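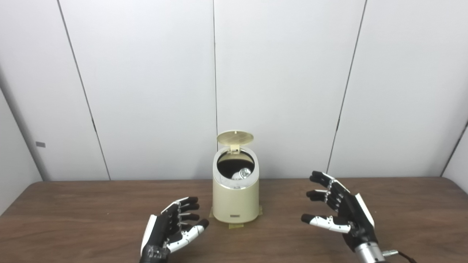 Abro hilo sobre la separación de Uloritz, que llevo tres días sin trabajar por culpa de una banda que ni siquiera me gustaba en 2014.

Resumen para quien viva feliz: Uloritz eran cinco, salieron de un concurso de talentos con cámara lenta y confeti, y ayer publicaron un comunicado diciendo que «toman caminos distintos con el mismo corazón». Cinco caminos, un corazón. La logística cardiovascular ya me preocupa.

El comunicado salió el 26 de mayo de 2019, en plena noche, en fondo negro y letra blanca. En el pop la letra blanca sobre fondo negro significa abogados.

Me puse a repasar la discografía por responsabilidad. El primer disco, «Fenora», tiene 14 canciones y en 12 llueve. No sé qué les pasaba con la meteorología. En las otras dos están en un aeropuerto, supongo que esperando a que escampe.

«Oltinier», el segundo, es el disco maduro. Se sabe porque salen en la portada sin mirar a cámara y uno lleva jersey de cuello alto. Tiene un interludio de piano que todo el mundo se salta y que todo el mundo defiende en los foros.

Confieso: lo defiendo yo también. Me lo he saltado siempre.

Luego vino la gira, 40 fechas, y ahí empezó el género literario de «están raros». Que si en Valencia dos no se abrazaron en el saludo final. Que si el alto se bebió el agua del bajito. Hay gente que ha visto esa botella de agua más veces que las fotos de su propia boda.

Sobre la botella existe un análisis de 1.368 palabras. Lo he leído entero. La tesis es que fue sin querer.

Y llegamos a la cuestión que de verdad interesa, que es con quién sale el de los hoyuelos. Lleva toda la carrera contestando que está «centrado en la música», frase que en castellano antiguo quería decir «tengo pareja y el contrato me prohíbe enseñarla».

Pistas que maneja el fandom: una taza con la inicial K en una historia, un perro que no es suyo y un «te echo de menos» dirigido, según él, a la ciudad de Bilbao. A mí me pasa con Cuenca, no juzgo.

Lo de la K se desinfló. Kwan es la marca de la ropa que los patrocina desde el segundo disco. El pobre estaba desayunando en horario laboral.

Una corriente minoritaria mantiene que sale con la propia marca. Me parece la relación más estable que ha dado el grupo.

Preguntas que me habéis hecho por privado. Si habrá gira de despedida: la habrá, siempre la hay, y será en agosto, en recintos sin sombra. Si habrá reencuentro: también, en cuanto el primero saque un disco en solitario con guitarra acústica y lo compren sus tías.

Mi apuesta para los discos en solitario. El de los hoyuelos, reguetón elegante. El alto, jurado en un concurso parecido al que lo parió. El bajito, un libro de poemas con mucho espacio en blanco. Los otros dos se presentarán como dúo y diremos «ah, mira».

Me escribe una cuenta con una foto del alto diciendo que no respeto el duelo. Señora, o señor, he pagado más de 1.000 euros en entradas de Uloritz entre mi sobrina y yo, y lo de mi sobrina empieza a sonarme a coartada.

Porque la niña ya no los escucha. Se enteró de la separación por mí. Me dijo «¿pero seguían?» y volvió a sus cosas. Yo estaba en el pasillo con los ojos vidriosos y la camiseta de la gira puesta, talla adulto.

Actualizo: uno de los cinco ha borrado el comunicado y ha subido un corazón roto, y luego ha borrado el corazón y ha subido un código de descuento del 14 %. Sí, de Kwan.

Lo he usado. La sudadera llega la semana que viene. Silencio el hilo, me voy a escuchar el interludio de piano.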